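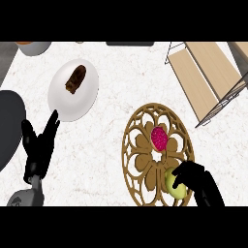

Bikosura Prep Pair, after one March in a staff kitchen

The Bikosura is a two-armed kitchen robot with black hands, and a practice program that lets you rehearse a job on the screen before anybody risks a plate. I run the canteen at Murnimura, where we feed a building full of people who believe fruit cuts itself. We had the pair on trial for the month.

First, the practice program. It is the best thing in the package. Na-rae Han, who had never programmed anything beyond the dishwasher, laid out a counter with a plate, a trivet and some fruit, and had the right hand on a green one before her coffee was gone. The graphics are fine. The dragon fruit is pinker than any we can afford.

The real arms are slower. They plate breakfast at the pace of a man reading his own parking ticket, and they want everything put back where it was. My crew has never put anything back where it was. So the first change was to us: we now have tape marks on the counter, and Soo-ah Shin enforces them with a look.

Her job changed most. She used to start at 7 and plate. Now she starts at 7 and supervises plating, a promotion in everything but pay. I've raised that upstairs twice. She likes having her wrists back and misses the radio arguments — the arms have no opinions on baseball.

The quote was 900 a month with support, and support means a patient person at Lim who asks if you have restarted it. We had.

Would I keep it? For fruit and cold plates, yes, if the hours it saves stay with my people. For eggs, ask me again next year. Three and a half stars, and the half is for the trivet.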